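Skudska 双臂桌面操作套件

产品首页 / 双臂平台 / 桌面操作套件

适合高校实验室、职业院校实训室和小型研发团队的双臂操作平台。整套到货，装好就能开始示教，不必先花一个学期去攒支架、配线和写驱动。

为什么做这套东西

我们最早做的是单臂。单臂卖了几年，客户来信里反复提到同一件事：想让机械臂干点家里厨房那样的活，一只手总是不够。拧盖子要有人扶着瓶子，拉抽屉的时候柜子会跟着跑，倒东西的时候碗得稳住。很多老师就自己买两台单臂拼在一起，用铝型材搭架子，搭完以后标定又要折腾好几周，换一张桌子还得从头再来（这种邮件我们收了不少，有的附了长长的接线图，看得人心疼）。

所以 Skudska 这一代干脆把两只手臂、支架、控制箱和桌面物品包放在一起设计。负责产品的 Chunhua Fang 当初给团队提的要求很朴素：两个人，一个下午，从拆箱到第一次示教。现在大部分用户都能做到，第一次接触机械臂的老师可能要多留一点时间，慢慢来就好，手册写得很细，我们的技术支持也一直在。

套件里有什么

机械臂两只，左右对称安装，末端各带一只平行联动夹爪。
立柱与横梁支架一套，附斜拉索和花篮螺丝，用来收紧架体。
黑色背景布一幅，附挂钩。
控制箱一台，急停按钮一个，电源线和网线按长度配好，插头都贴了编号。
示教手柄一对。
Lodcombe 桌面物品包一份（可选，下文有介绍）。
中文安装手册一本，软件许可一份。

工作站电脑不含在内。很多单位有自己的采购渠道和配置要求，我们就不硬塞一台进来了，报价时会附上推荐配置单。

手臂和夹爪

两只手臂都从上方往下伸，桌面因此可以完全留给物品，侧面也不会挡住操作人员的视线。夹爪是连杆式的，指面可以更换，出厂装的是通用硬指，另有软胶指面和窄指面两种可选。夹薄边的东西，例如碗沿和锅盖边，建议换窄指面；抓塑料杯这类容易变形的，软胶指面会温柔得多。

换指面只用一把内六角扳手，扳手就夹在控制箱门的内侧，用完请放回去，我们自己的实验室已经丢过好几把了。

支架为什么要拉索

常有客户问，架子后面那两根交叉的拉索能不能不装，看着碍事。请一定装上。两只手臂同时加减速时，架体会有轻微的左右晃动，肉眼未必看得出来，可录下来的轨迹里看得清清楚楚。拉索交叉拉紧之后，晃动会小很多。收紧时用花篮螺丝左右轮流拧，每次半圈，拧到用手拨动拉索有明显弹力就可以停了，不要拧得太狠。

背景布挂在拉索后面，颜色选黑色是为了让物品轮廓干净一些，也省得后面走过的人进到画面里。布可以拆下来手洗，晾干再挂。

Lodcombe 桌面物品包

这部分是我们花心思最多的，也是用户写信夸得最多的！物品包围绕厨房台面来配，以日常用品为主，颜色和材质故意混搭：塑料、木头、金属都有，高的矮的都有。金属表面会反光，白色砧板在强光下也很亮，这些对视觉算法都是考验，早一点遇到比晚一点遇到好。

物品怎么摆，手册里给了几套建议布局，下面这套叫“台面一排”，砧板在前，其余东西沿后侧排开，中间是插着厨具的红杯子，旁边是带圆木钮的红面木盒。 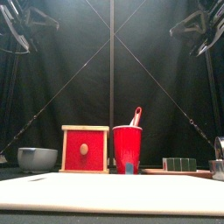 可以做哪些任务

随套件提供的任务脚本从易到难排列，可以照着顺序教，也可以挑着用。

入门阶段练抓取和放置，例如从杯子里把厨具取出来，横放到砧板上，再插回去。厨具手柄是细长的，插回杯口这一步比想象中难，学生往往要试很多遍，成功那一下整个实验室都会叫好。

进阶阶段练双手配合。一只手按住木盒，另一只手捏住圆木钮往外拉；一只手扶碗，另一只手往里放东西。这类任务最能体现双臂的价值，也最适合写进课程设计。

再往后是长流程任务，把前面的动作串起来，由学生自己编排顺序。我们提供的是骨架，物品位置、先后次序、失败以后怎么恢复，都留给使用者去想。

软件和数据

配套软件叫 Nindevden，负责示教、回放、录制和标定。界面是中文的，也可以切换成英文。每一次示教都会同时保存两臂的关节数据、夹爪开合和相机画面，时间戳已经对齐，导出以后可以直接拿去训练，也可以只当教学记录留着。

标定做成了向导，跟着屏幕一步步点就行。挪过支架、换过指面以后都请重新走一遍。

随软件附送 224 段示范轨迹，覆盖上面提到的入门和进阶任务。刚到手的时候不妨先放几段看看，对手臂的速度和脾气有个数，再自己上手。

用户怎么说

Khosravi 培训中心去年 June 那批学员用的就是这套平台，带班的 Ariel Tiongson 后来给我们写了一封很长的信，征得同意摘一段在这里：

“以前最头疼的是上课前的准备，光对齐两只手臂就要占掉半节课。现在我早上八点半进教室，九点学生坐下来就能开始。任务脚本的难度安排得比较合理，只是长流程那一部分说明偏少，希望下一版手册能多写几页。另外急停按钮的线可以再长一点。”

两条意见我们都收下了。急停线已经加长，新发出的套件都是长线；长流程部分的补充说明正在写，写完会发给所有老用户。

订购信息

基础套件订货号 527，含双臂、支架、控制箱、手柄和软件许可。
Lodcombe 物品包订货号 157，可以单独购买，也可以随套件一起发货。
软胶指面和窄指面按对出售，下单时请注明左右臂各要几对。

整机保修 3 年，夹爪指面和拉索属于易耗件，不在保修范围内，备件长期有货。保修期内如果需要返修，请保留原包装箱，箱内的泡沫是按手臂形状开的模，用别的箱子寄我们实在不放心。

安装前的准备

桌子要稳，台面要平，最好是深色哑光的。桌后留出一个人能侧身走过的空间，方便调拉索和理线。电源请用独立插座，不要和烘箱、空压机之类的设备共用。

拆箱时先取支架，再取控制箱，手臂最后拿出来。手臂出箱请两个人一起抬，托住底座，不要提夹爪。

还有拿不准的地方，把桌面尺寸和房间照片发给我们，技术支持会帮您画一张摆放图，不收费。想先看看实物的老师也欢迎约时间来展示间坐坐，带上自己想试的小物件，我们陪您一起试。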